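Notes from the bench, November

I've packed and finished decorative boxes at Flarkimska for a good few years now, and since the spring I've shared my corner of the Bonport workshop with a pair of robot arms. People from our Partington site keep asking me how you get through a shift with them, so I've written down what works for me. It's not the official manual (that one runs to 91 pages and I still keep it in my drawer).

## Before you start

1. Read the handover note from the last shift. If a program has been changed, you want to know before anything moves.
2. Wipe the tabletop. Grit scratches, and the arms won't notice it like your hand would.
3. Run the first cycle at slow speed – 10 per cent is what I use – and keep your finger near the stop button.
4. Watch two full cycles before you turn away to do anything else.

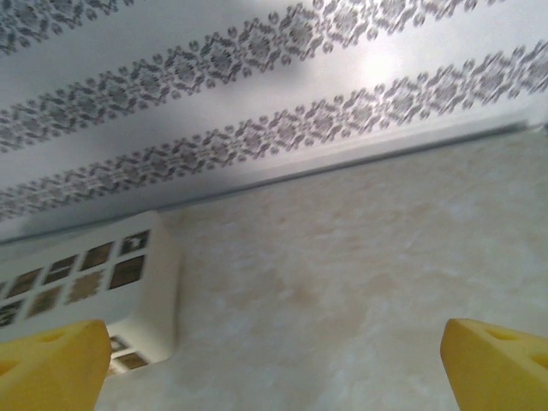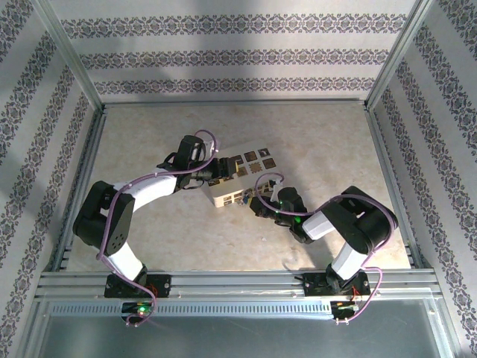
My own job has gone from handling to looking, and that took some getting used to. I used to know a box by feel, and I'd catch a rough corner without even thinking about it. Now I have to look for it, so I've learned to pick landmarks. With a decorated piece like the one on the table, those brown squares set in rows are a gift: choose one dark square near a corner and check where it sits each time the arms come in. If it's somewhere new, the box has shifted and you pause. Easy!

## When to step in

Pause the cell if:

- the box has turned and the program hasn't allowed for it
- a cable is pulling tight when an arm folds
- you hear a noise you don't know

Always pause first, then open up. I know it's tempting to nudge something back into place between moves (I've been told off for it myself, quite rightly). Once you've put things straight, go back to slow speed for one cycle before you bring it up again.

## Working out who does what

We use a planning sheet called Plerkness to split the jobs. Ours had 39 tasks on it when we began, and we went down the list as a team and argued over nearly every line. My advice is to put the people who do the work in the room for that. The first draft gave the arms all the final checks, and we took those straight back.

My wrists are much better for it, I'll say that. I do miss the chatter, though – four of us used to stand at one bench, and now we're spread out, so we've moved our tea break to the same time, 10 in the morning, and we guard it fiercely. If you're setting up a cell at your place, sort the breaks out in the first week and write them on the rota.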